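Getting Rings, Fog and Fingerprints off a Shiny Table

By Annelore Voß

Last updated 25/10/2025

I grew up in a house where the good table wore a cloth, a pad and another cloth, and I was 26 before I saw what color it was. My own table has had a harder life. It is dark, it is glossy, and it shows everything that has ever happened to it.

Start with dust. A dry paper towel will push grit across the finish and leave fine scratches you'll only see in November, when the sun comes in low. Use a soft cotton cloth, barely damp, then a dry one right behind it. Old T-shirts are perfect. Cut off the seams first, and any zipper, if you own that sort of T-shirt.

For greasy fingerprints, put one drop of dish soap in a bowl of warm water. One drop. I have watched grown adults squirt it on like ketchup and then spend an evening chasing streaks. Wring the cloth until it complains, wipe, rinse the cloth, wipe again, dry.

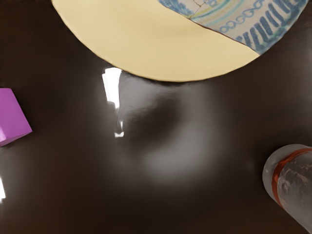 Can I get a white ring out without refinishing the top?
Most of the time, if the ring is white and fairly fresh. Lay a clean dry cloth over it and press with a warm iron, no steam, for a few seconds at a time, lifting to check. A dark ring has gone down into the wood and is a job for someone with sandpaper and patience.

My aunt in Surnitz swears by mayonnaise left on overnight. It does work now and then – so does waiting – and only one of them makes the dining room smell like a deli.

Go easy on spray polish. The silicone kind builds up into a gray fog that no amount of buffing will shift, and it makes any later repair a misery. If you've already got the fog, wipe a small hidden spot with mineral spirits on a rag, window open, and see whether the finish minds. Mine didn't. Dry the rags flat outdoors before you throw them out.

Felt pads go under lamps, vases and anything else with a rough bottom. I bought a bag of 28 and they have all migrated, mostly to my socks. Press them on for a full minute and leave the lamp upside down overnight.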